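**Re: sourdough rye, 3 weeks in**

**qistina_h** wrote:
OK the rye finally has a crumb I'm proud of!! I went down to 10 percent starter and let it sit overnight in the coldest corner of the kitchen. Sliced it this morning and the toast was unbelievable -- sour, a bit sweet, caraway all the way through.
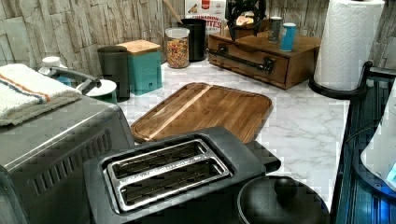
I'm going to try the same dough with molasses next, probably a tablespoon. Has anyone gone higher than that without it turning gummy?

**bonsu_baker** wrote:
Two tablespoons is fine if you bake it longer. I'd drop the caraway though. It bullies everything.

**qistina_h** wrote:
Drop the caraway?? Never!

**Duangjai Yensuk** wrote:
With Qistina on this one. Toast the seeds in a dry pan first and they mellow a lot. My bigger question is the wait. I leave rye wrapped in a towel for a full day before I cut it, and the slices come out so much cleaner.
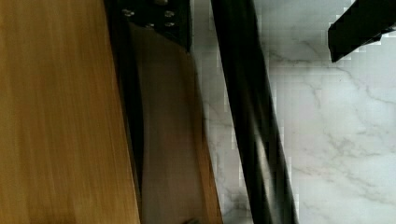
Cutting it the same morning is how you get gummy, molasses or no molasses.

**bonsu_baker** wrote:
A full day is overkill for a small loaf. Six hours, tops.

**Duangjai Yensuk** wrote:
For wheat, sure. Try it with a dark rye and tell me I'm wrong :)

**qistina_h** wrote:
Fine, baking two on Saturday, one for each of you. Molasses AND caraway in both.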